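Looking After Paperbacks and Hardbacks at Home

Filed under: Paper and Books
Notes by Teguh Mangundap

Most damage to books in an ordinary house comes from three sources: damp, light and bad shelving. Insects and spills account for the rest. The tips below assume a normal collection of reading copies. Anything rare or valuable should go to a conservator before you attempt a repair.

Shelving

Stand books upright and support them at both ends. A book that leans for a year will set in that position, and the spine will not come back square. Large volumes, anything taller than the shelf allows, go flat in stacks of no more than four.

Leave a gap of two fingers between the back of the shelf and the wall. On an outside wall, leave more. Air needs to move behind the books, particularly in a room that is heated only in the evening.

Do not pack a shelf tight. If you have to hook a finger over the top of the spine to get a book out, the shelf is too full. Push the two neighbouring books in slightly and grip the one you want by its sides.

My own shelves hold 706 books at the last listing, of which 166 are children's books kept on the two lowest rows. Those get the hardest use and are checked twice a year, in March and September. The remainder are checked once.

Damp

Keep relative humidity below 65 per cent. A cheap dial hygrometer is accurate enough if you calibrate it first: seal it in a freezer bag with a bottle cap of table salt moistened to a paste, leave it overnight, and read it at eight in the morning. It should show 75. Note the difference and write it on the back of the dial.

If a book has become damp, stand it on end with the pages fanned and put a fan across the room, pointing past it and not at it. Change the blotting paper under it every few hours. Do not use a hairdryer, an airing cupboard or a radiator. Fast drying cockles the paper and shrinks the board.

Coated paper, as found in most picture books and cookery books, sticks to itself as it dries. Interleave every page with baking parchment straight away. If you cannot get to it on the day, wrap the book in parchment, put it in the freezer and deal with it later.

Mould

Dry mould brushes off outdoors with a soft paintbrush. Wear a mask and brush away from the spine. Wet mould smears, so dry the book first. Isolate the book in a paper bag for a month before it goes back with the others.

Storage and moving

Boxes should be small. A box that once held wine is the right size for paperbacks and can still be lifted when full. Pack books flat or spine down, never with the page edges down, as the weight of the text block then pulls away from the cover.

Hard-shell luggage does well for a short move or a few weeks at a relative's house. Clean it out, line it with an old pillowcase and lay the books flat. Weigh it before you commit to the stairs.

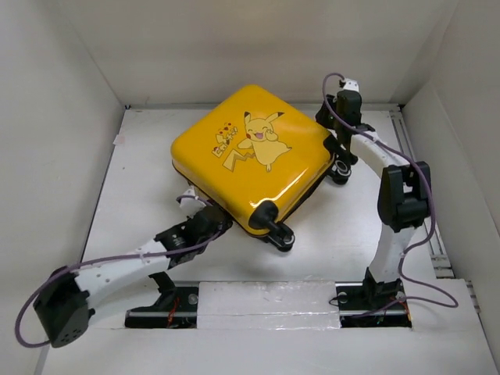
Yellow hard-shell case with Pikachu on the lid.

Avoid plastic crates with tight lids for anything longer than a season unless the contents are fully dry. Lofts and garages are both poor choices. The bottom of a wardrobe on an inside wall is better than either.

Label the short end of each box, not the top. Once they are stacked, the top cannot be read.

Small repairs

Torn page: use wheat starch paste and thin Japanese tissue. Tear the tissue along a wetted line so that the edge is feathered, paste it over the tear, cover with parchment and leave under a weight overnight. Household sticky tape yellows, and the adhesive creeps into the paper.

Loose hinge: coat a knitting needle with PVA, slide it down the gap between the spine and the cover, turn it once and withdraw it. Close the book, wipe off any excess and press under a weight for a day. I use the Livov bookbinding PVA, but any neutral pH type will do.

Detached paperback page: run a thin line of the same glue along the inner edge, seat the page with a ruler and press.

Cleaning

Dust the top edge with the book held firmly shut, working from the spine outwards. Pencil marks come off with a white vinyl eraser. Work in one direction only and stop short of the edge of the page, where it is easiest to crease.

Grubby laminated covers can be wiped with a barely damp cloth and dried at once. Cloth bindings should not be wetted at all.

Price stickers lift after ten seconds of warm air from a hairdryer held well back. This is the one use for a hairdryer near a book. Peel slowly, at a flat angle. Any residue on a laminated cover can be rolled off with a fingertip.

Keeping a list

A plain spreadsheet is sufficient: author, title, shelf, date last checked, condition. Mine has grown to 1,490 rows because it includes books lent, sold and given away. Sort by date last checked and start at the top.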